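**Totden, Thursday, December 19, 2024**

The Gistthorpe clothing exchange will take work pants and school trousers for one more week before it closes for the holidays, organizer Desta Jemal said. The exchange has handed out 1283 pieces of clothing since it opened in July, and khakis go faster than anything else on the racks.

Donations are sorted and folded in the back room of the old Petrauskas shop on Adero Street. Everything is checked for stains, missing buttons and split seams before it goes out front. 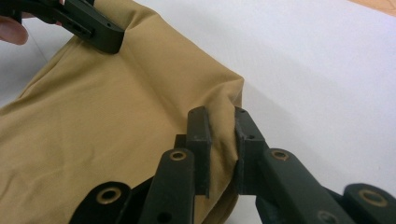 Tan fabric on the white table at the Gistthorpe exchange.

Jemal said the exchange had roughly 700 items on hand at the start of the week. Coats and sweaters are well stocked. Adult pants in the middle sizes are not, and she would like another 100 pairs before the doors close.
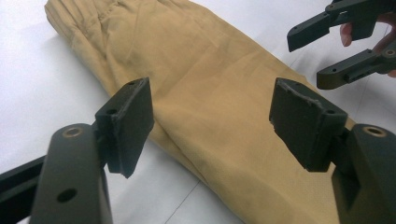
Pants are folded the same way whatever the size, so that the shelves stay even and people can go through a stack without pulling it apart. Hugo Masson, who runs the sorting on weekday evenings, has donors' pants folded lengthwise first, one leg over the other. Khaki cotton is slow work, he said, and light creases down the leg like the ones on this pair are no reason to turn anything away. Pants with darker smudges are looked at a second time under the lamp by the door.

Clothes should be washed and brought in a closed bag. Shoes, belts and bedding are not accepted. Drop-off is at the side entrance from 4 to 6 p.m. on weekdays. Families who need 18 or more items should call ahead and ask for Lenka Ondrejka.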